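Yellow tape gone brittle – any way to save it?

Posted in Packing, Parcels & Posting Out
By Gunhild Frandsen, October

gunhild_f
Hello all. I sell second-hand crockery in a small way, mostly from my back room, and I've just been given a box of old parcel tape by my uncle, who has shut his shop. It's the yellowy see-through sort. Half of it is fine. The other half splits the moment I pull it, always on the slant, so I end up with a spike of tape two inches long and the rest stuck down flat on the roll where I can't find it. I've got a big order of soup plates to go out on Friday and I'd rather not buy new tape if this lot can be used. Has anyone got a trick?

mikkel_h
How was it stored? If it's been in a cold shop all winter, bring it indoors and leave it overnight before you touch it. I had a carton of Hiritz tape in the garage that behaved exactly as you say and it was perfectly all right after a night in the airing cupboard. Not on the pipes, mind, or the edges go gooey.

For finding the end – run your thumbnail round the roll the opposite way to how it unwinds. Slowly! You'll feel the step even when you can't see it.

valdemar_i
I'm going to disagree with Mikkel, sorry. Warming it makes it easier to pull off, yes, but if the glue has gone it has gone. I sent out a set of glasses with old tape that seemed lovely and soft and the customer sent me a photo of the box with both flaps standing up like ears. Soup plates are heavy. Buy new and keep the old rolls for labelling jars or whatever.

mikkel_h
Depends how old though, doesn't it? Mine was two years old and held fine.

gunhild_f
No idea how old, there's no date on any of them. The shop opened before I was born so they could be anything. Mikkel, I've put four in the airing cupboard and I'll report back.

grethe_b
Do a test before you decide. Stick a strip on a bit of cardboard, press it down hard, leave it till the next day and then rip it off. If it brings the brown paper up with it, use it. If it peels off clean, bin it. I do this with every batch, old or new, and I've thrown away new tape because of it.

Also, are you pulling from the roll by hand or have you got a dispenser? Tape that splits is very often tape that's being pulled crooked. It wants a straight, steady pull across the whole width.

gunhild_f
By hand! I've got a dispenser, a Grositz one with the red handle, but the rolls from my uncle have a slightly smaller hole and won't go on the wheel. I tried forcing it and cracked a bit off the wheel, so now the normal ones wobble too. Very pleased with myself as you can imagine.

aksel_e
Don't force it, just hold the roll properly. Something goes through the middle and something has hold of the rim, then it can't skid off sideways while you hunt for the end. I put two fingers through the hole and pinch the edge with the other hand, turn it a bit, pinch again. Once you've got the end up, fold the corner under so you've a tab for next time. 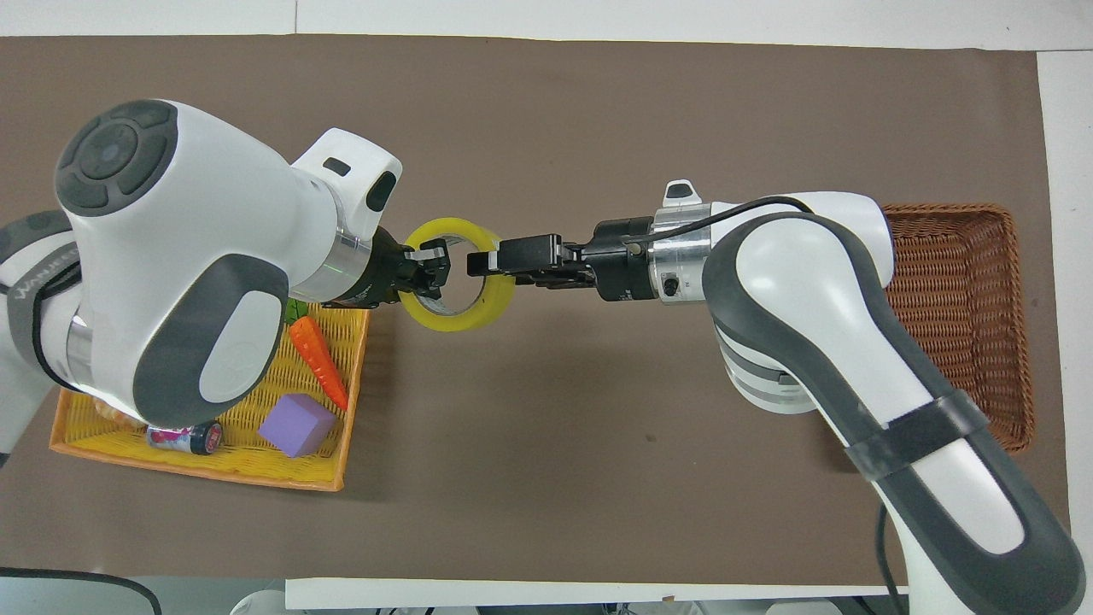 And put a mat on the table first. I packed straight on the bare top for years and the rolls used to shoot off the side every time I reached for the scissors. Anything with a bit of grip will do, mine's an old desk mat. I also have a shallow plastic basket beside me for whatever I'm not using, so the tape lives in there between boxes and doesn't pick up fluff on the sides. Fluffy edges are half the trouble with splitting, I reckon – the fluff sticks to the layer below and tears it when you pull.

valdemar_i
Agree about the fluff, at least. I stand mine on end on a bit of baking paper. Not sure about fingers through the middle, the cardboard ones cut my knuckles to bits.

aksel_e
Then you're gripping too hard :)

grethe_b
Or wear gloves. The thin gardening ones with rubber palms are good, you can still feel the edge of the tape through them.

Gunhild, what are you wrapping the plates in? If they're stacked flat, please stand them on edge instead, like records. They take a knock much better that way and the bottom of the box isn't carrying the lot in one spot.

gunhild_f
On edge, yes, I learnt that one the expensive way. Each one in paper and then card between.

Right, results. Of the four from the airing cupboard, two came off the roll in one long piece, and they passed Grethe's rip test as well – took the paper right off. The other two still split, and what I did get off them peeled away like a sticky note, so Valdemar gets his point there. I'm using the good ones for the soup plates, three strips along the bottom and an H on the top. The bad ones are going to my niece for crafts.

Aksel, the folded tab is so simple and I have never once done it. Thirty years of picking at tape with my nails!

mikkel_h
Told you about the airing cupboard.

valdemar_i
Half told her.

grethe_b
Put a strip round the middle of the box as well, Gunhild, across the H. Soup plates are heavier than you think by the time there's a dozen in there.

Recent in this section
Ukura boxes – are the double-walled ones worth it?
Sebastian bubble wrap, 2 rolls to swap for tissue
Order no. 1742 came back marked "unknown", what now?
Where to store 3000 flat mailers in a small flat
Paper tape or plastic for books?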